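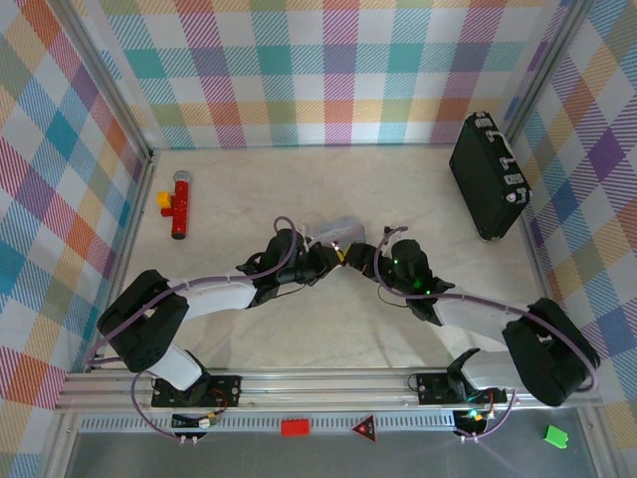 Ninness Picks: Frequently Asked Questions

When are selections released?
Basketball and hockey plays go out by email two hours before the first game. Saturday football goes out the night before.

What is the difference between the free list and the full card?
The free list gets one play a day when there is one worth sending. The full card has every side and total, plus the unit size for each.

How is a unit defined?
One unit is 1% of your bankroll. Most plays are one unit. The largest we release is 2.

What is your record?
Last season's full card had 802 graded plays. All of them are on the Results page, including the losses. Pushes are not counted.

Which line do you grade against?
The line printed in the email. If it moves more than a point before you get to it, pass.

Do you cover college games?
Yes, from November through March. Small conferences are left out of the card.

Can I cancel?
Yes. Log in, open Billing and choose Stop Renewal. You keep access until the paid period ends. We don't give refunds for losing weeks.

I didn't get today's email.
Check your spam folder first. Some days there are no plays, and on those days we post a short note on the site by noon.

Can I share the card with a friend?
No. Each subscription is for one person.

Last updated September 12, 2023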